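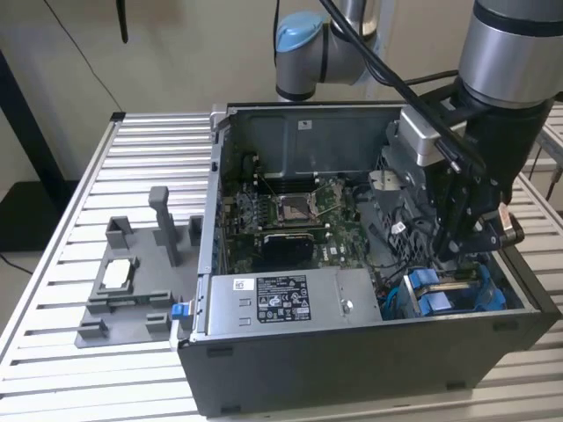

Corinne Haddix

ELTBRIDGE, 18/09/2021. The Eltbridge Town Council voted Tuesday to award the Fikton Road water main contract to Eklund Utilities. The contract covers 2,000 feet of 8-inch ductile iron pipe between the Plistbridge line and the pump station, along with 11 gate valves. The existing main is cast iron.

Crews have finished 931 feet of trench under a separate site preparation order. Pipe for that section has been delivered and will be pressure tested after it is laid. 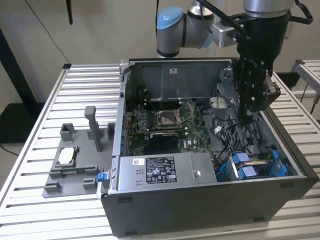
A robotic arm and an open desktop computer on a slotted work table.

Fikton Road will be reduced to one lane on workdays. Service will be shut off by block, with door notices the day before. Residents on the Plistbridge side will stay on the old main until the new valves are in place.

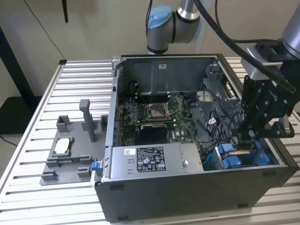 By Corinne Haddix, Eltbridge

Final paving is not part of the contract. The council will take up a paving bid in November, after the trench has settled. Temporary asphalt will be used until then.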